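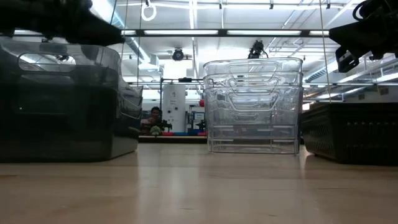

Bins, baskets and the cupboard under my stairs

For two years I have lived in a flat where the only real storage is the cupboard under the stairs. It is deep, it has a sloping ceiling, and the light switch is outside the door for a reason I do not know. Everything went into it. Winter shoes, the iron, a tent, paper bags full of other paper bags. When I needed the iron I had to kneel and pull things out one after another until I reached it.

In September I decided to do it properly, with containers. I am a person who reads a lot before buying, and I must say that most of what I read was not useful. The photographs show eight jars of pasta and a lemon. My cupboard does not contain pasta. So I would like to write down what I think now about the three common kinds of plastic container: the dark bin, the clear bin and the basket with holes.

The dark bin

I like the smoky grey ones, where you can still see a light through the plastic but you can't really read what is inside. They look calm on a shelf. In my cupboard one of them holds the things I am a little ashamed of, that is cables, and old chargers for telephones I don't have any more. From outside it is only a grey shape.

The bad side is that you forget. I bought a second extension lead from Kunport and found the first one a week later, in the grey bin, at the bottom. Now I put a strip of masking tape on the end and write on it with a marker. It is not beautiful but I don't buy extension leads.

Glossy dark plastic also shows every fingerprint. If this disturbs you, choose something matt.

The clear bins

These are the ones I would buy again first. When they are empty they go one inside the other, and three of them take only a little more room than one. This matters more than I expected, as I had them in the kitchen for a whole week before I was ready to fill them.

Please check that they are really the same model. I bought two from Kanik and later one from the market which looked identical to me, and the third one goes in only halfway and then sticks. You have to hold it between your knees and pull. With bins of the same model the handle holes also come in one line, and you can carry the whole pile with your fingers through all of them together.

In mine I keep:

hats, gloves and scarves
light bulbs and batteries, each in its own small box
the sewing things
wrapping paper, cut down to fit, with the ribbons

Don't fill them to the top if you want to put another on it. Mine have no lids, so the upper one would sit on the scarves and lean. I made this mistake on a Sunday evening and heard it fall at five in the morning.

The basket with slots

My basket is black, lower than the bins, with small openings in rows along the side. I use it for anything that should have air: shoes, the cleaning cloths, the bag of potatoes in winter. It is also the easiest to wash, I put it in the shower and leave it there to drip.

It is no good for small things. A button will find the slot, and so will a pencil. Sand from the shoes falls through as well, so under my basket there is a sheet of newspaper which I change when I remember.

Measure the floor, not the wall

My cupboard is 418 millimetres wide at the narrow end. I measured at the height of my chest, where it is wider, and the first bin I brought home didn't go in. The shop, Delacroix near the station, took it back without any discussion, but I had carried it on the bus both ways. Measure at the floor, then measure the door opening, then take away something for your own hands, because you must hold the bin while you push it in.

Put the containers on a table before you put anything in them, and leave them there while you make your piles. I saw only then that I had chosen one too many. It went to my neighbour, who keeps compost buckets in it now.

The cupboard took me 14 days of evenings, mostly short ones. The tent still doesn't fit in anything and stands in the corner. The iron has a hook by the door.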